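Jallham is coming back, whether or not anyone asked for it. Flidimeo confirmed on 2023-12-16 that the hospital soap will return in March with four new episodes, each running 90 minutes, and that Amra Softić will again play Sister Osari.

The streaming service calls it "the reunion fans have been begging for". It did not say how many fans, or where they did their begging. The original ran to 589 episodes and was dropped after its audience wandered off, a detail missing from the announcement.

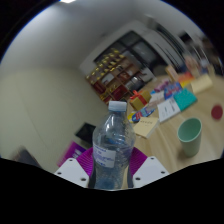
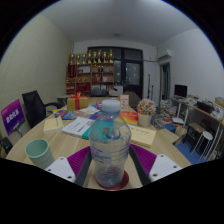
Bottled water with a screw cap.

Softić is the only member of the old cast named so far. Producers Hoekstra say others are "in conversation", a phrase that covers everything from a signed contract to an unanswered text. The publicity shot shows her looking hardly a day older than she did in the first series, and Hoekstra would not say whether it had been touched up.

There is no trailer yet. Flidimeo also declined to say if the old episodes will be put online first, so newcomers may have to take the plot on trust.

Comments (3)

marrowfat: She was the best thing in it. I'll watch the first one and probably give up.

Dilys P: 90 minutes?? It used to drag at half an hour.

tel_from_no_4: Wasn't Sister Osari killed off in the lift? Twice?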